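Distance Learning > Humanities > Philosophy and Religion
Topic: Irnden module on promising and lying, is the journal really better than the exam?

marshlamp
04/10/2023
Good evening to all. I am registered for the module "Promises, Lies and Trust" at Irnden, which starts this month, and until the end of October we must choose how we will be assessed. Either we write one exam of three hours, or we keep a reading journal during the whole term and add a short essay at the end. The module description says that both ways are "of equal difficulty", but it does not say how they are marked. Has someone done the journal? I work full time and I read slowly in English, so I am afraid of the exam. On the other hand I am also afraid to write something personal every week for a tutor whom I have never met.

I already have the Verhoeven reader, the second edition. Is this enough for the texts? 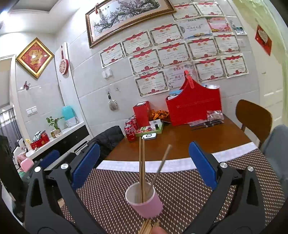 oldferry
I took the journal two years ago and I would take it again. You do not need to be personal. My tutor wanted to see that I had understood the argument of the week and that I could say where I did not agree with it. One page was sufficient. My final mark was 87 out of 100, and I have never had such a mark in an exam, so maybe I am not neutral.

For the reader, be careful. In the second edition the chapter on the lie to the murderer at the door is shortened, and the part you need for week three begins on page 127 of the third edition. In the second it is simply missing. The library has it as a scan.

saltandchalk
I must disagree with oldferry a little. I did the journal at the same university and my tutor wanted very much that we connect the texts with our own life. When I wrote only about the argument, I received the comment "where are you in this?" three weeks one after the other. It is a strange question in a module about lying. I am sure that half of the group invented a broken promise to please the tutor.

oldferry
Then we had different tutors. In my year the guidance said clearly that personal examples were optional. I still have it somewhere.

saltandchalk
In my year it said "encouraged". You know what this word means when it comes from a person who gives the marks.

ninthtram
I am at Nuvberg and not at Irnden, but we have almost the same module and there it is only an exam. I prefer it. Applied ethics by journal becomes a diary, and a diary cannot be marked fairly. In the exam there are 2 questions, you answer both, your script has a number and no name on it, and the thing is finished. Also, marshlamp, if you read slowly, the journal is every week! The exam is slow reading for the whole term and one bad afternoon.

marshlamp
Thank you, I did not think about it from this side. But in an exam I lose my words. In my own language I also lose them.

What is your opinion about Losomis? The journal must be written there and not in a normal document. I tried it yesterday at home and my first entry disappeared when I changed the page.
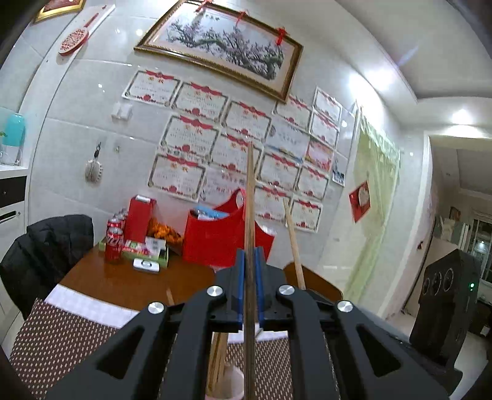
Chopsticks at the dining table

oldferry
Losomis saves only when you press the small button at the top. Write in your own file first and paste it later. The footnotes will be lost when you paste, so put the references in brackets inside the text. All tutors accept this.

ninthtram
"All tutors" is a big expression after what we have just read above.

oldferry
All right. My tutor accepted it. Ask yours in the first week, in writing.

saltandchalk
On the footnotes I agree with oldferry. And I want to correct myself on one thing, I sounded more negative than I am. The journal made me read Augustine on lying from beginning to end, which I would not have done for an exam. I think he is too strict when he forbids also the kind lie, but I had to argue against him for two entries and I was not able to do it well. That was the best part of the term for me.

ninthtram
He is not too strict. If you permit the kind lie, each liar will decide for himself what is kind.

saltandchalk
This is exactly what my tutor wrote in the margin.

marshlamp
I have sent a message to the module office to ask if the guidance says "optional" or "encouraged" this year. If it is optional I will take the journal. Does the essay at the end need to be on a text from the reader, or may it be another one?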